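Vesik Guest House – Housekeeping Working Group
Minutes of the May meeting, 14:00, ground floor office

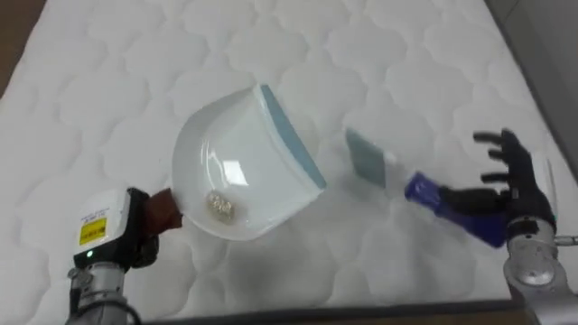 Item 3: dustpan with debris, over quilted mattress surface.

Present: Veronika Hollenstein (chair), Kevin Pacheco (minutes), two room staff from the Skodlow annex.
Apologies: Gisler Laundry.

1. Previous minutes
Accepted with one correction. The spare pillow protectors went to the annex, not to the main building.

2. Matters arising
The linen shelf on the second floor has been refitted. The lower rail is still loose. K. Pacheco to tighten it before the next delivery.
Gisler has confirmed the new pickup time of 15 minutes before the hour. Bags must be tied and labeled by floor. Untied bags will be left behind.

3. Dry cleaning of mattress tops
V. Hollenstein went through the draft method for quilted mattresses. Crumbs and grit settle in the seams between the raised panels, and wiping with a cloth pushes them further in. The draft calls for a hand brush and a dustpan with a rubber edge on the lip, used dry, before any vacuum or spot treatment.
Agreed wording for the work sheet:
Strip the bed fully. Brush from the head end toward the foot, following the wavy seams. Keep the lip of the dustpan flat on the fabric and tilt the pan back before lifting. Empty the pan into the cart bin, never over the bed.
The annex asked whether the floor brushes could be used for this. They may not. Bed sets will be kept in a separate bag on each cart – brush and pan together.
The type of pan was discussed. The white pan with the brown handle and light blue edge is accepted for bed use. Pans with a bare plastic lip stay on floor duty.
Vacuuming follows brushing only where debris remains in the seams. The annex considered this too loose and asked for a fixed rule. Left as drafted, to be looked at again after the trial.

4. Trial
The method will be tried in two rooms of the annex. Time per bed to be written on the room card. Room staff to note any snagging of the stitching.

5. Supplies
A budget of 200 was approved for brushes, pans and cart bags. Varen is to be asked for a quote. K. Pacheco to check that the rubber edge can be bought as a spare part – the last supplier sold complete pans only.

6. Other business
The dryer filter log has gaps. Staff are reminded to sign after each clean.

Actions
K. Pacheco: lower rail, Varen quote, spare edges.
V. Hollenstein: final work sheet, copies for each cart.
Annex staff: room cards from the trial.

Meeting closed at 14:50. Next meeting at the Skodlow annex, same time.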